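3.2 Residual staining after low-pressure treatment

The second question was how much staining stays behind once the living growth has been killed. Most homeowners judge a wash by color. A slope can be free of live algae and still look dirty from the street, and a slope that looks clean can streak again by the following summer. We therefore scored color and regrowth separately on all 306 test squares.

Each square was marked out on asphalt shingle, concrete tile or painted metal at the Rirnlow and Wysocka sites. Squares were wetted from a garden hose, treated with the diluted cleaner, left to stand, and rinsed from the ridge down. No square was rinsed with a pressure washer. The same person applied the cleaner at both sites, using a pump sprayer with a fan tip held at knee height. Plants below the eaves were soaked before and after each treatment, and downspouts were disconnected from rain barrels for the day.

A pile of small items is shown in Figure 4.

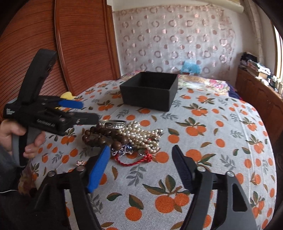

Figure 4. Two hand-held grippers and a pile of jewelry.

On asphalt shingle, the dark streaks left by algae faded within the first hour and had mostly gone by the next morning. Moss behaved differently. It turned pale and dry but kept its hold between the shingle tabs, and in many squares it stayed there until wind and rain loosened it. Brushing sped this up but also pulled granules from the shingle surface. We found granules in the gutter tray below 49 of the brushed squares. Unbrushed squares lost very few.

Concrete tile held stains the longest. Its surface is open enough for growth to take hold below the level that a rinse can reach, and a second treatment was often needed on the north slopes. Tiles with an intact factory coating cleaned up nearly as well as shingle. Where the coating had worn through, a gray shadow remained after both treatments. Painted metal gave little trouble at either site, apart from the laps and screw heads, where dirt and lichen collect together.

Regrowth followed shade more closely than it followed roofing material. Squares under overhanging branches showed new green film by February, while open squares on the same slope did not. Slopes below a strip of zinc flashing stayed clear for a distance of several courses, with the effect weakening toward the eaves.

3.3 Comparison of cleaners

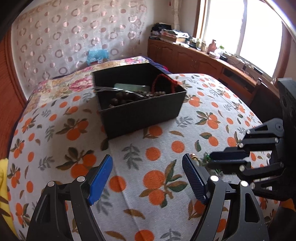
Reading time: 9 minutes

Two ready-mixed cleaners, Durnix and Undico, were compared on paired squares of the same slope. Both were used at the strength given on the container. Durnix acted faster on algae and had a stronger smell. Undico took several days to show any change, and on moss the two could not be told apart by the end of the season. Neither product left marks on painted metal when rinsed as directed.

More than 80 percent of the paired squares received the same final color score from both raters. Disagreements were mostly on weathered concrete, where old staining and natural variation in the tile are hard to separate by eye. Aarne Seppälä rescored the disputed squares without knowing which cleaner had been used, and his score was taken as final.

Run-off was collected at the downspout during rinsing only. Cleaner that dried on the roof and washed off in later rain was not measured, and the present data say nothing about it. Slopes draining to a pond or vegetable bed were left out of the trial for the same reason.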